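# The Yellow Bench

Every small workplace has one piece of furniture that ends up running the place. At Moura, which occupies the upper floor of a former carpet showroom and has kept the carpet, it is a bench the color of a school bus.

Nahom Tesfamariam bought it in April from a firm called Ukby, which was closing down and wanted it out by lunchtime. He had asked for something discreet. The other bidder, he was told, had pulled out after seeing it in daylight.

"You stop noticing it," he says, in the tone of someone who has not stopped noticing it.

What won him over was the lower level. Beneath the main top there is a second yellow ledge, narrower and set down a little, and it has done more for the order of the room than any of the systems that came before it. Those included a color code, a wall chart and 13 weeks of an inventory program named Flitow, which wanted a password each time anybody picked up a screw.

The rule now is that big black things go on top and small things go underneath. It fits on a sticky note, and did, until the sticky note was filed.

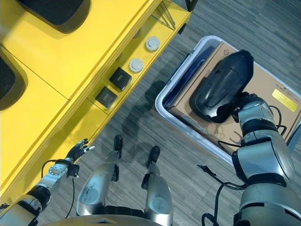
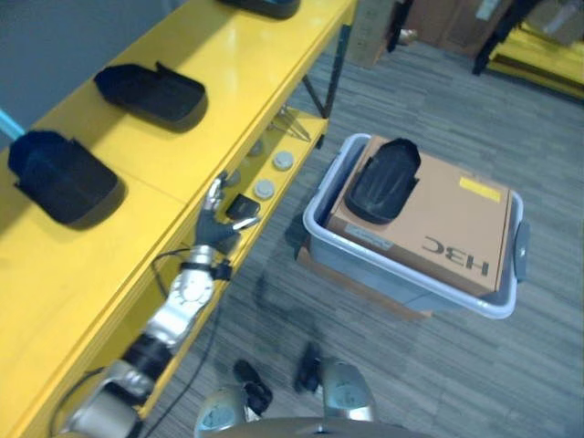

*Discs and other small pieces on the lower ledge, with a cardboard box in a plastic bin on the carpet alongside.*

Driss Helmy, who shares the bench and most of the arguments about it, is a believer in bins. His view is that a shelf is where you put a thing you are using and a bin is where you put a thing you are still fond of. Tesfamariam's view is that a bin is a drawer that has been allowed to roam. They have reached a truce under which a bin may stand beside the bench but never on it, and the box inside the bin may be used as a surface only by the person who put it there.

The box is a point of some feeling. Cardboard arrives at Moura and does not leave. Helmy keeps it because a good carton costs money, and he once paid $40 to have a parcel repacked at a shipping counter by a man who sighed throughout. By his own tally there were about 1,000 flattened boxes behind the door when the landlord took an interest. There are fewer today, though he would rather not say where the others went.

I asked both of them what they would change. Helmy wants a second bench. Tesfamariam wants the same bench in gray, and has got as far as pricing the paint, a workshop enamel called Drarkon that comes in every shade a battleship might consider. The tin has been in his online basket since spring.

Meanwhile the small parts are sorted at the end of the day, from the far corner forward, and whoever sorts them gets to pick the radio station. It was Helmy's turn when I visited. We had accordion music until six.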